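June, evening

The delegation convened at 11 in the morning in the upper hall of the Livier building for the second round of talks on the customs arrangement. Mr. Oldřich Skála opened for the other side and read a prepared statement of 15 pages. It restated the position of last month on transit fees, with one change: the review period may now be extended if both parliaments consent.

Our reply was brief. I noted that the ministry had received 1,009 written submissions from freight companies and growers, and that most of them asked for a single form at the border. Mr. Skála undertook to put the matter to his minister. No date was given.

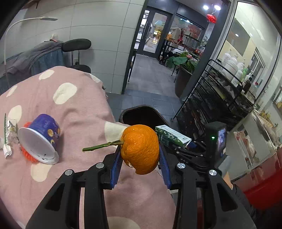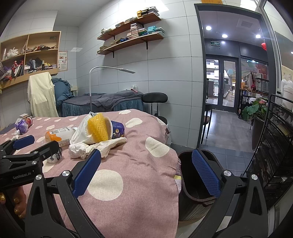
Povilas Žukauskas

The afternoon was given to the Mumeleck crossing. Its staffing remains in dispute. The other side proposes joint inspection teams; our instructions permit these by day only. I requested new instructions from the capital at four o'clock and had received none by dinner.

The reception was held at the Dehghan residence, with 300 guests by the host's own figure. The deputy speaker asked me twice whether the talks would end before the recess. I answered that the delegation would remain as long as its mandate allowed.

The draft annex is to be circulated before breakfast. Article 6 still contains the old wording on seasonal goods and must be corrected before it is signed for.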